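How to Lay a Foam Tile Floor in a Spare Room (and Keep It Flat)

I put off doing our back room for ages because the floor in there is cold, hard concrete and I figured anything decent would cost a fortune. Then my neighbor Seo-ah Do let me stand on hers in my socks one November morning and I was sold. Interlocking foam tiles! You can do a small room in an afternoon, and if you hate it you pull the whole thing up again.

First, measure. I know, I know. But measure the room in two spots each way, since old houses are never square (mine is off by 3 inches from one end to the other). Take the bigger numbers, work out how many tiles you need, then add a few extras for the edges. I spent $85 on mine and had enough left over to line the trunk of the car.

Open the packs the night before and spread the tiles out in the room. They come squashed together and the corners like to curl. Mine sat for a good 6 hours before they relaxed, and the ones from the bottom of the stack needed a few heavy books on top.

Sweep, vacuum, then sweep again. Every crumb of grit you leave under there is going to find your bare foot later.

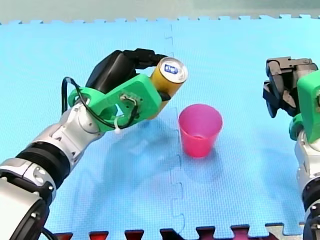 Light blue interlocking foam.

Now start in the middle, not at the wall. Find the center of the room, lay one tile there and work outward in a cross shape. Press the teeth together with the heel of your hand, then walk along the seam. Don't pull or stretch a tile to make it reach its neighbor – it'll shrink back and you'll get a gap, or it'll push up a hump someplace else.

For the edges, lay a loose tile against the wall, mark it from underneath and cut with a sharp utility knife against a metal ruler. Two or three light passes beat one hard one. Leave a small gap all the way around for the foam to move a little when the room warms up. I skipped that the first time and ended up with a ridge by the door that Bereket Gebru tripped over while carrying a lamp (he's fine, the lamp isn't).

Cleaning is easy. Warm water, a drop of dish soap, a cloth that's been wrung out well. Wipe up soda right away, because sugar gets down into the seams and then your socks stick to it for a week.

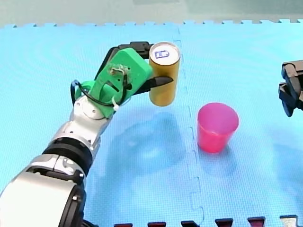

A can and a cup over bright blue foam.

One more thing about furniture. Skinny legs will leave dents, so put a square of thin board under each one. Light dents usually come out with a warm damp cloth laid on top for a few minutes. Deep ones don't, and that's when you'll be glad you kept a couple of spare tiles in the closet.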